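Kotholm Park season tickets - worth it or no?

rallycap_dad
Posted 26 March 2019
Quick one before work. Ticket office wants $438 for the 10 game pack plus parking. Last year you got the same seats and a voucher for the food stand. Now no voucher. Anybody buying? Park holds 3,000 and it's never full so I dont see the hurry.

lowandaway
Bought mine already. Third base side, shade by the fifth. Can't beat it.

burnitz_bleachers
Pass. Single game tickets at the gate, sit wherever you want after the third inning. Ushers don't care. Been doing it for years

lowandaway
They care now. Got moved twice in August. And the gate line for the Wumov series was out to the road, missed the whole first inning.

burnitz_bleachers
One series. The rest of the year you walk right up.

rallycap_dad
Ok but what about food. With no voucher I'm bringing our own.

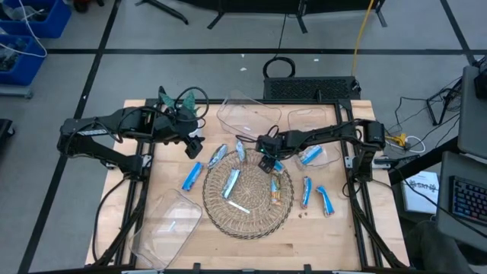
Snack bars and the wicker tray

suicide_squeeze
Outside food is fine if it's sealed. No coolers, no glass. They checked my bag every game last year.

burnitz_bleachers
Never been checked once

suicide_squeeze
Then you go in the left field gate. Home plate gate they check everything.

lowandaway
Get the dumplings from the Khổng cart behind first base anyway. Best thing in the park - way better than the hot dogs, which were gray last year. Cart closes in the seventh so go early.

rallycap_dad
Noted. Kids will want the hot dogs regardless lol

foulpole_fran
Anyone know if the pack lets you swap games? We're gone half of August and I'm not paying for empty seats.

suicide_squeeze
You can swap 3. Has to be before first pitch, and not for the Wumov games or fireworks night. Do it at the window, the website thing never worked for me.

burnitz_bleachers
So you pay up front and can't even use it for the good games. Thats my whole point.

lowandaway
The good games are already IN the pack. Read the schedule.

foulpole_fran
Ok last one and I'll stop bugging everybody.
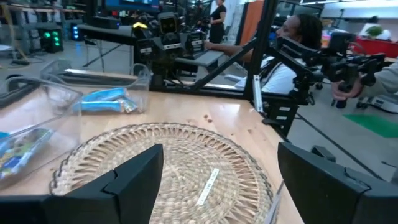
What happens to my tickets if a game gets rained out before the fifth?
They're good for the makeup date, same seats, and you just bring the original stubs to the gate.

foulpole_fran
Perfect thx. Probably buying then

burnitz_bleachers
See you in the good seats, fourth inning

rallycap_dad
Going to the window at lunch, will ask about the voucher again. Will post what they say.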